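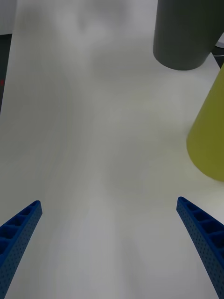
Finger comparison, Vadora bench, January

Ran the blue ribbed fingers on both arms today against the flat pads we have been using. Task is the cup one: gray cup and yellow cup near the back edge, small item in the yellow cup. Controller is the Manalastas build, stock gains. Opening limit left at the old value.

Wrist view is good enough to see both fingertips with the grip open. The cups go soft at that distance. Want to try the Elterden lens before touching focus again. 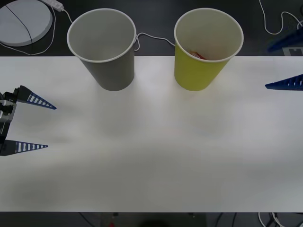 Bench view, left gripper open, item in the yellow cup.

Log for the ribbed set is 1294 lines, 7 of them timeouts on the right arm. Flat pads gave 11 with the same script. Could be the cable, so swap it before reading anything into that.

Right arm has to come in over the cup from behind. Tip clearance at the rim is tight and I would like a higher approach point.

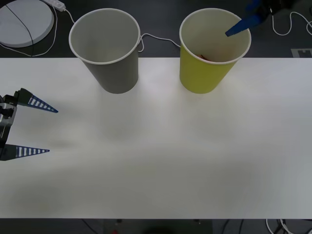
To do

Raise right approach point, rerun
Drop speed limit to 600 for both arms
Ask Zikidau for a second pair of fingers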